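Notes for talk, grasp selection on thin rims
Speaker: Hamdia Yilma. Slides with Hamdia Ejigu.

Slide 1. Problem
Household items leaning on a wall give the planner very little to close on. Trays and baskets are mostly thin edge. Our older planner, Flunden, looked for flat opposing faces and skipped these items. Say this quickly, people know it.

Slide 2. Data
2,115 grasp attempts, logged at the Kekwood lab. Two grippers, same finger shape. Over 130 attempts were dropped for bad timestamps. Mention that the drop rule was fixed before scoring.

Slide 3. Wrist view at contact
Point to the pale rim of the flat woven tray where it runs down between the fingers. The rim is curved, so the closing direction has to come from the local tangent. A fit to the whole outline gives the wrong angle at this spot. 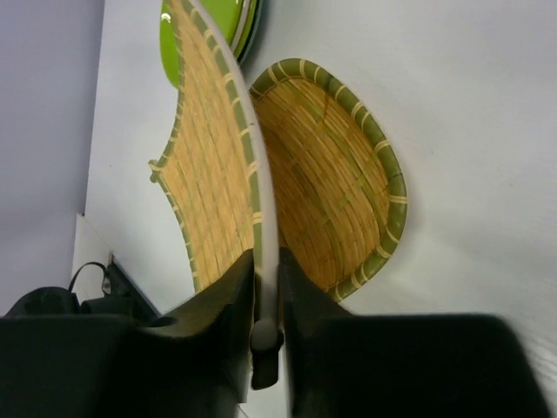 Slide 4. Overlap
Stay on the wrist view while starting this one. The bowl-shaped basket appears to sit just behind the tray, and its lashed edge has strong contrast. Edge scoring alone tends to jump to a rim like that. Zerley adds a term that keeps the target on one continuous curve.

Slide 5. Limits
No force data in this set. Woven surfaces bend and we do not model it. If asked about the Lachance comparison: different fingers, so no direct numbers yet. Ejigu takes questions on calibration.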